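Sobre a Undmont

A Undmont vende e repara equipamento de som em segunda mão: amplificadores, leitores de CD, gira-discos e colunas. Não vendemos cabos a preço de relógio nem pedrinhas para pousar em cima do transformador. Já nos pediram as duas coisas.

Quem manda aqui é Reto Hämmerli, técnico de eletrónica, que desconfia de quase todos os adjetivos usados nas revistas da especialidade. Se um cliente diz que o amplificador ficou "mais aberto" depois de rodar 230 horas, o Reto pergunta se alguém mexeu no volume. Costuma ter havido quem mexesse.

O que fazemos

Cada aparelho passa pela bancada antes de ir para a loja. Medimos a potência, a distorção e o equilíbrio entre canais, e os resultados vão impressos com a fatura. Os condensadores só se trocam quando as medições o pedem. Trabalhamos muito com os integrados Drestik e com as colunas Hedlund, marcas de que guardamos peças e esquemas.

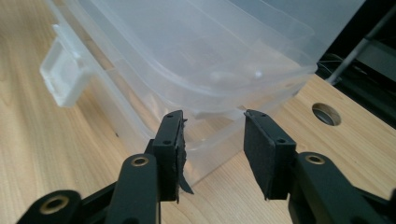
O que não prometemos

Não prometemos que vá ouvir a diferença. No ensaio às cegas que organizámos em outubro, com 28 ouvintes e dois amplificadores ajustados ao mesmo nível, as respostas andaram perto do acaso. Um dos aparelhos custava 2242 euros a mais do que o outro. Continuamos a vender os dois, com esta informação na etiqueta.

Também não fazemos avaliações por fotografia. Traga o aparelho, de preferência com o comando.

Artigos recentes
Purkberg P2: vale a pena recuperar?
Quando trocar a correia do gira-discos
Válvulas: o que se mede e o que se imagina

Última atualização: outubro

© Undmont | Contactos | Voltar ao topo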